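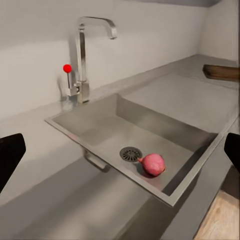
Against the open-plan kitchen

29 Jul 2020

We lived for eleven years in a flat where the kitchen had a door. It was a poor door, painted shut at the top hinge, and it let you do something I now think of as a luxury: burn the rice in private.

Our new place has no such door. It has no such wall. The particulars called it a "kitchen-living-dining space", three rooms' worth of hyphens and one room's worth of floor. When I asked the agent, a patient young person from Olszewski, whether any of the other flats in the building had a separate kitchen, I was looked at as if I had asked after the stables.

I have nothing against light, which is what people always bring up. Light is very nice. We had some in the old flat, and it came in through a window. What I mind is eating supper in full view of the pan it was cooked in. I mind the sofa smelling of mackerel until Thursday. I mind having to choose between hearing the end of a film and letting someone run the extractor fan, a Vinach with six speeds, the lowest of which would dry a spaniel.

The argument for knocking through is that the cook is no longer shut away from the company. This assumes the cook likes the company. I have cooked for a good many people over the years and was fond of most of them, and I was fonder still for having had twenty minutes away from them with a wooden spoon and the radio. Guests used to call through, "Can I do anything?" and I would call back "No!" and we were all content. Now they stand at the island and watch me chop. One of them, last winter, told me I was holding the knife wrong. He was right, and he has not been asked back.

Then there is the tidying. A kitchen with a door can be a disgrace from seven until midnight and do no harm to anyone. A kitchen without one has to be fit to be seen at all times, so you wash up between courses, or you shove everything in the oven and forget it is there. I have preheated a colander.

The showrooms know all this, I suspect. I went round the Edetell one in October and there was not a tea towel in the place. There were bowls of lemons. A fitter's quote for putting a stud wall and a plain door back into our flat came to £2,749, which struck me as steep for something the builders had been so pleased to leave out. Zerkier, across the road, wanted £2,732, and I spent an evening wondering what the other seventeen pounds was for. The handle, possibly.

My family are against the wall. They say it will make the place feel small. It is small. It would then be two small rooms, in one of which I could drop an egg and say what I liked about it.

I have gone as far as marking the line on the floor with masking tape. People step over it quite politely on their way to the fridge.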